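Start with the kettle story, keep it short, don't do the voices.

**Opening (2 mins)**

Hello everyone, thanks for coming out on a Friday. I'm here to talk about spare parts. I know, I know, but stay with me! Hands up if you own a vacuum cleaner. Now keep your hand up if you know where its spare filter is. (Wait. Let them laugh.)

I had my hand down too, until last January. I'd bought the same filter twice in one winter and both of them were in the house the whole time, one behind the paint and one in a drawer with the birthday candles.

**What we did at Misgate (4 mins)**

- The shared store at Misgate had one long run of shelving and everything went on it. Chargers, bulbs, brushes, bags with one screw in.
- I wrote a list of the lot over a weekend. 124 lines! Some of them just said "black thing".
- First go: sort by room. Hopeless. Half of it belonged to every room.
- Second go: sort by what it fits. Much better, and that's what I'd like you to try at home.

(Mention Closard here, they tried it by size and went back to the start. Be kind about it.)

**One crate per machine (4 mins)**

The rule is dull and it works for me. Pick a crate, and everything for that machine goes in it. If it won't fit, you've kept too much. I like plastic ones with straight sides, in a loud colour, so I can find them when I'm cross.

Don't bother with dividers. I bought a set for the Valderrama workshop and spent a whole evening snapping them to length, and then they all went in the loft.

Next slide. 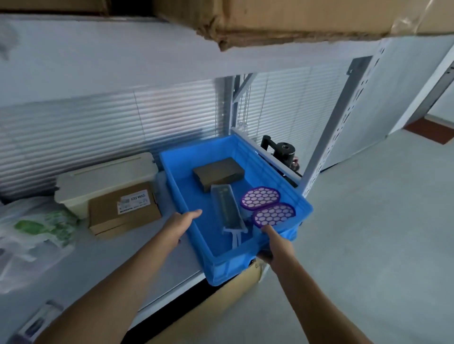

*Blue crate, white shelf: two purple-rimmed filters and a couple of bits to keep them company.*

- Talk about filters first. They're light, so they go in where you can grab them.
- Small boxes with printed labels: leave the label on! I peeled mine off for neatness and then had to measure a plug with a school ruler.
- Lidded boxes are lovely but I forget what's in them. Write on the lid, big letters.
- Ask the room: what do you do with blister packs? I still haven't got a good answer. At Cillico they open everything the day it arrives, and I can't quite bring myself to.

**If there's time**

The drawer of mystery cables. Give it ten minutes, no more, or we'll be here till the bar shuts.

**Questions**

Someone will ask about labels makers. Pencil and masking tape, that's me. Handouts are by the door, I printed 43, so share if you came together. Cups back to the hatch please.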